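# Costache Calo 300 tennis racket – review

Dec 29, 2023

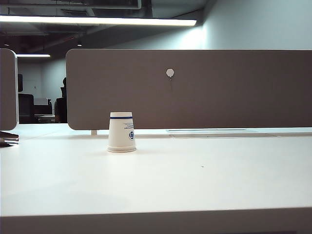 Is the Calo 300 a good racket for a club player? It suits anyone with a full, fairly quick swing who wants control from the baseline, but a beginner will find it hard work.

The name comes from the weight, 300 grams unstrung. I bought mine from the Rolbridge shop in February and have used it for doubles and winter league singles ever since. It came unstrung, so I had it done with Vomine multifilament at 52 pounds, which felt a bit stiff for the first few sets and then settled.

From the back of the court it is very steady. Flat forehands go where I aim them and the backhand slice stays low. Topspin takes more effort, as the string pattern is fairly tight. I lost some depth on high balls until I dropped the tension a little at the next restring.

At the net it is quick enough – better than my old racket, which was heavier in the head. Blocked volleys feel solid. On serve there is not much free power, and by the third set I notice it.

My elbow has been fine, and that was my main worry before buying.

The original grip is poor. It went shiny within 9 outings and I now play with an overgrip on top. The paint has chipped at the tip too, though I do scrape it on low balls. The cover supplied is thin and has no strap.

Costache also make a lighter version with a more open pattern. I tried it for one evening and found it easier to swing but less settled on returns.

I'd give the Calo 300 8 out of 10, with a mark off for the grip and another for the cover.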